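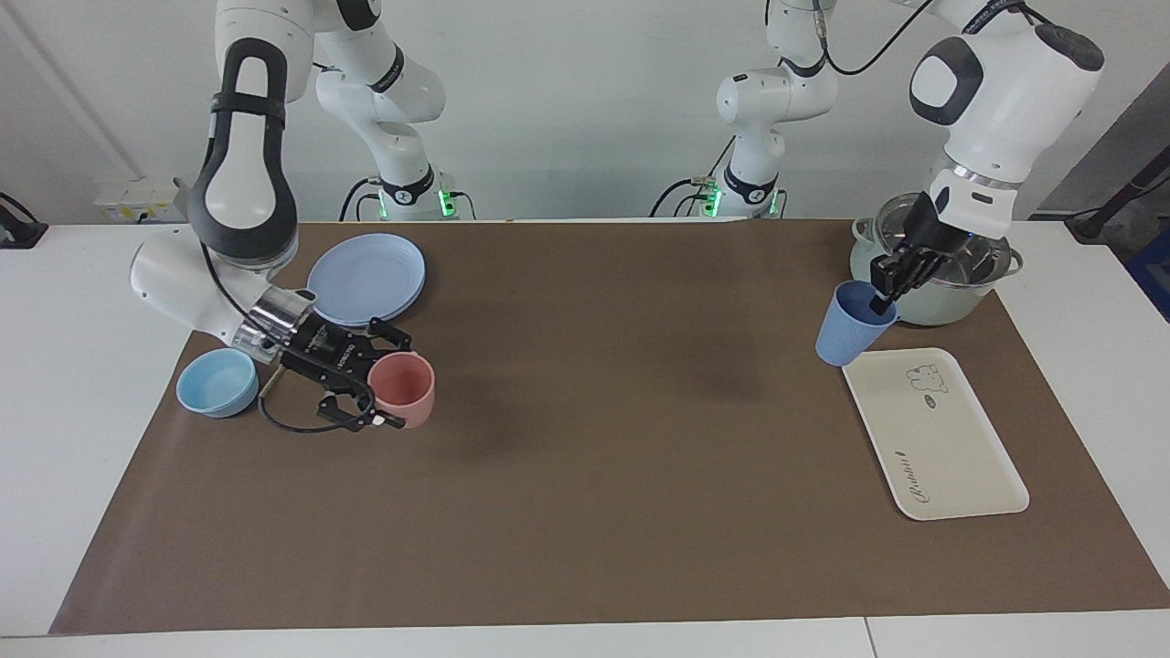

Skultorthorpe, Jul 19, 2019

Glaze notes, continued from the page with the tea on it.

Opened the kiln at breakfast. The Mirani celadon, third version, has crawled again. Bare patches on every shoulder, beads of glaze sitting at the foot like they're waiting for a bus. The two tiles I fired flat on the middle shelf are perfect, so I now own a glaze that works beautifully on things no one wants to drink from.

Things I changed from the second version: less ball clay, a bit more whiting, sieved twice. Things I swore I would change and didn't: wiping the bisque down first. Jawad Hashmi pointed at this in my own handwriting from October and then went to put the kettle on, which I thought showed restraint.

Batch was 600 grams dry. I have 205 left in the bucket after the tiles and mugs, and no memory of where the rest went. Some of it is on my shoes.

The Cendik slip is doing better. Brushed on at leather hard it stayed put, no flaking at the handles, and it went a warmer pink under the clear than it did in the small kiln. I like it. Jawad says it looks like a bandage. He has been asked to write down his objections with cone numbers attached, like everybody else.

Handles: 47 pulled for the Erisik order, two cracked at the lower join. Both were from the end of the bag, where the clay had stiffened up and I decided I could work with it. I could not work with it. New rule: the end of the bag goes in the reclaim bin and I don't negotiate with it.

Rims are still too sharp. I've been taking the chamois around once and calling it done, and the clear breaks thin right at the lip, so you get a dry line exactly where your mouth goes. Twice around, wet chamois, then leave it alone. Try a slightly fatter rim on half of the next board and mark them underneath this time. Last time I marked the board, and then washed the board.

Cone 6 pack on the bottom shelf was barely bent, top shelf flat on its face. Either the lower element is on its way out or I've packed the bottom too tight -- I suspect the element, as it's the more expensive answer. Jawad to put the meter on it when the kiln is cold and unplugged. UNPLUGGED, Jawad.

Next firing:
Bisque wiped with a damp sponge, left overnight
Celadon thinned and put on in one dip, count of two
Witness cones on all the shelves
Slip tests toward the back
Order more whiting, and find the lid to the old whiting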